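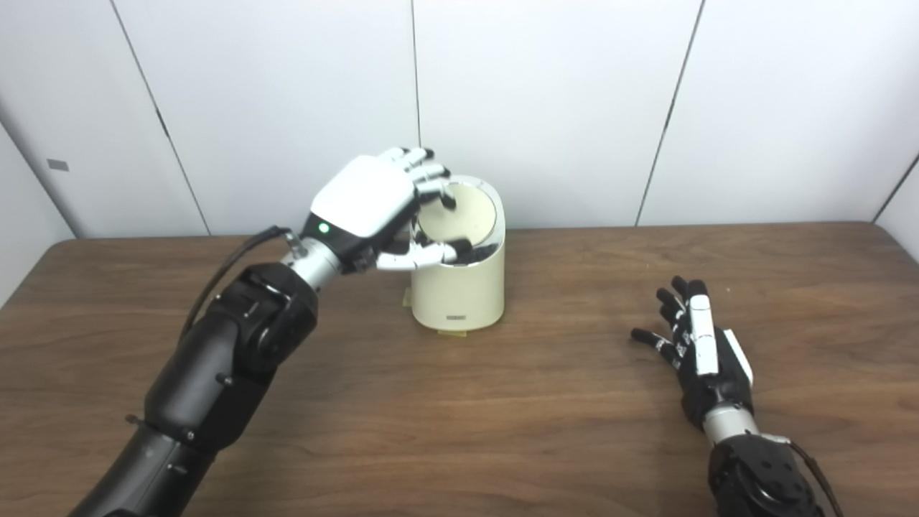
Table containers, surfaces and storage at Avcombe: minutes of the fittings meeting. The meeting considered which open container should be kept on the work tables, how it should be marked and what should go under it. Discussion was confined to the cream pattern, oval in section with an open top and a beige inner rim, and to its use on the brown wooden tables. The small dark label low on the front face is dealt with at item 4, and the yellowish material showing at the base at item 5. Lidded boxes and wall racks were left for another meeting.

Sat 29 January
By Floor Verschueren

Present: Marijke Boersma (chair), Manuela Carbone, Chelsea Bramwell, Bart Bosman, Floor Verschueren (minutes).
Apologies: none.

1. Minutes of the November meeting

Agreed as a correct record, with one change. Under "Shelving", the depth of the lower shelf in the long store had been given as the depth of the unit. Bart Bosman supplied the correct wording and the file copy has been altered.

2. Matters arising

2.1 The cupboard key for the ground floor has been found. The spare is to stay in the office.

2.2 The Birkar trays ordered in the autumn were delivered in two lots. The second lot had a different edge profile and will not stack with the first. Manuela Carbone has written to the supplier and is waiting for a reply. Until then the two lots are to be kept on separate shelves.

2.3 The question of chair heights was not taken. It remains on the list.

3. Choice of container

3.1 Chelsea Bramwell introduced her paper comparing three patterns: the cream oval, the Starotow square tub and the older tin drums. The requirement is for one open container per table which takes small items during work and is emptied when the session ends. It should be liftable by the rim with one hand and should not take up working space at the front of the table.

3.2 The square tub holds more for the same footprint. Against it, dust and scraps collect in the corners and have to be brushed out. Bart Bosman reported that the tubs in the upper room had not been properly cleaned for some time for this reason, and that two had split along the fold.

3.3 The tin drums are sound but noisy, and several have a sharp inner edge where the seam has lifted. It was agreed that no more should be put out and that those with lifted seams should be withdrawn at once.

3.4 The cream oval was preferred. It has no corners, and the smooth outer face wipes clean. Manuela Carbone raised the dark interior. Small dark items such as washers and pen caps are hard to see at the bottom, and she has twice found some left behind after a container was put away as empty. She asked whether a pale liner could be fitted. Chelsea Bramwell thought a liner would move about and trap things underneath. It was agreed to change the closing routine instead: containers are to be tipped out over a tray and stored upside down.

3.5 Marijke Boersma asked for it to be minuted that the choice applies to the work tables only. The side benches have a raised lip and the oval does not sit flat against it.

Decision: the cream oval pattern to be adopted on all work tables.

4. Labels

4.1 The present label is small and dark and sits near the bottom of the front face. Bart Bosman said that on a table of normal height a standing person has to bend to read it, and that when containers are placed in rows on the lower shelf the label is hidden by the shelf edge.

4.2 Options considered were: a larger label in the same place; a second label higher up, just below the rim; and a number marked on the underside. The larger label was rejected. It would have to bend round the curve of the body and the corners would lift. The underside number was thought useful for the storage routine at 3.4, where the base will face upwards, but of no help on the table.

4.3 Floor Verschueren asked whether the existing labels should be taken off. Chelsea Bramwell had tried this on one container. The adhesive left a mark on the cream surface which needed repeated cleaning. It was agreed to leave them in place.

4.4 Wording. Labels are to carry the room letter and the table number and nothing else. The longer codes used by Sproģis for the store inventory are to stay in the inventory. Manuela Carbone noted that the table numbers in the end room do not run in order. Marijke Boersma said the tables would be moved to suit the numbers.

Decision: second label below the rim, black on white, plus a matching number on the underside.

5. Base pads and table surfaces

5.1 Several tables have curved scratches towards the middle, matching the base of a container which has been turned or dragged. The damage is to the finish and in most cases has not reached the wood.

5.2 There has been no common practice on what goes under a container. Some have nothing, some have tape and some have a cut pad. Pieces of yellow tape have been found stuck to table tops after the containers were taken away, and a strip left sticking out from under the base picks up dirt. Where yellow material shows at the edge, the person closing the room is to turn the container over and find out what it is before pulling at it. Tape is to be removed. A pad is to be trimmed back if sound and replaced if not.

5.3 Bart Bosman proposed a single cut pad, 4 mm thick, following the oval of the base and set in slightly from the edge so that nothing shows. He had brought two samples, felt and cork. The felt slid easily, and there was concern that grit would become caught in it. The cork gripped better but shed crumbs when cut. The meeting preferred cork with a sealed edge, subject to trial.

5.4 The trial is to be run in one room, on four tables, for a month. Bart Bosman to cut the pads and check the table tops at the end of each week. Where a surface is already scratched, the existing marks are to be outlined on a paper template beforehand so that new marks can be told apart.

5.5 Refinishing of the worst tables was discussed briefly. No decision. The pads should be settled first.

6. Position on the table

6.1 Chelsea Bramwell's paper recommends a set position, slightly to the right of the centre line and back from the front edge. Left-handed users may move it across. Manuela Carbone thought a fixed position unnecessary for tables used by one person at a time but accepted it for shared tables.

6.2 No marks are to be painted or stuck on the table tops to show the position.

6.3 The container should be placed so that the front label faces the person working.

7. Quantities and cost

7.1 The requirement is 145 containers across 8 rooms, including spares. Stock in hand of the cream oval will cover the two smaller rooms. The remainder is to be ordered in a single lot to avoid a repeat of the difficulty at 2.2.

7.2 The sum set aside for table fittings this year is £3,660. Containers, labels and cork sheet are all to come from it. Manuela Carbone to obtain a written price, with delivery shown separately, before anything is ordered.

7.3 Marijke Boersma asked that the supplier be told to match the existing cream. A slight difference between lots would be accepted. A different rim would not.

8. Storage

8.1 Containers will go on the lower two shelves of the long store, upside down, one layer only. Stacking one inside another was tried and they jam.

8.2 The tin drums withdrawn under 3.3 are to be put by the back door with a note, and taken away with the next metal collection.

9. Any other business

9.1 The light over the sink in the end room flickers. Reported.

9.2 Floor Verschueren asked that papers be sent out earlier. Agreed.

Actions
M. Carbone: written price for containers, labels and cork sheet; chase Birkar trays.
B. Bosman: cut pads, run trial, withdraw tin drums.
C. Bramwell: label layout and sample.
M. Boersma: table order in end room.
F. Verschueren: closing routine, one page, for each room door.

Next meeting to be fixed when the pad trial has finished.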